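Company > Who We Are > About Statar

About Statar

Statar teaches robot arms to do household and light commercial jobs by having a person show them how. We are based in Flullville, on the second floor of the old Fornero building, and we have been at it since April 2016. Most of our work is for makers of kitchen and cleaning equipment, along with a few research labs that need demonstrations they don't have the staff to record themselves.

What we do

A customer comes to us with a task. It might be wiping down a counter, putting cups on a shelf or closing a cabinet door that has been left open. We break the task into steps, set up the space and have our operators perform it through the arm, over and over, until there is enough good material to train on. Then we train a first version, test it, and go back for more demonstrations where it falls short.

We show the arm what to do in two ways. The first is by hand. The operator takes hold of the arm with the motors relaxed and moves it through the job. This works well for slow tasks with a lot of contact, such as pressing a lid down or pulling a handle. The second is by remote control. The operator holds a small leader arm, built in our own shop, and the working arm follows. Remote control takes longer to learn, but the operator's hands stay out of the camera views, and the same setup can be used for an arm in another room or one that exists only in software.

A new operator trains for 72 hours before anything they record goes into a customer's set. The first part of that is spent mostly on stopping. People tend to rush the last inch before a grasp, and the arm picks up the habit.

The Nolte kitchens

Much of our remote work now happens in simulation. We keep a library of simulated kitchens, which we call Nolte after the street where we had our first office. There are 330 layouts in the library. They differ in counter height, cabinet style, wall finish, window placement and where the sink goes. An operator sits at the same leader arm as always and watches the kitchen on a screen.

We started building Nolte because moving a real sink is expensive. A customer would ask whether a task learned at one counter would carry over to another, and we had two real counters to try it on. With the library we can record the same wiping job in a narrow kitchen and a wide one before lunch.

Simulated demonstrations do not replace real ones for us. Water, cloth and soft sponges still behave better on a bench than on a computer – we tell customers that at the first meeting. A usual project has a large simulated set and a smaller real one, and we report results for the two separately.

The counter and sink layouts are used more than any others in the library. The arm stands on the floor in front of the cabinets and has to reach over the counter without bumping it, so operators learn to bring the elbow up early.

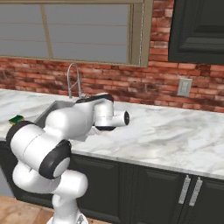

One customer wrote to ask whether it mattered who did the showing, and whether a single very good operator would be better than a group. Their own team had tried it with one person and got an arm that was smooth but got lost as soon as something was out of place.

We have seen the same thing. Each task is recorded by at least 5 operators, and we leave their differences in. One person comes at a sponge from the left, another from above. Small corrections stay in the set as well, so long as the task gets finished. We take out recordings where the operator gave up or the connection dropped.

How we work with customers

Projects begin with a short written description of the task, including what counts as done. We ask for this before we quote a price. If the description is hard to write, we will spend a day on it with you, either here or over a call.

Recordings belong to the customer. The simulated layouts belong to us, but every project comes with a license to use the ones it was recorded in. We do not reuse one customer's demonstrations for another.

Visits to the Flullville office are by appointment. Visitors are welcome to sit down at a leader arm and try it – plan on an extra half hour if you want a turn. Parking is behind the building, and the entrance is on the side with the loading door.

Recent items

Operator training: spring schedule posted
Twelve new layouts added to the Nolte library
Notes on recording drawer and door tasks
Leader arm repair and loan policy
Statar office hours and directions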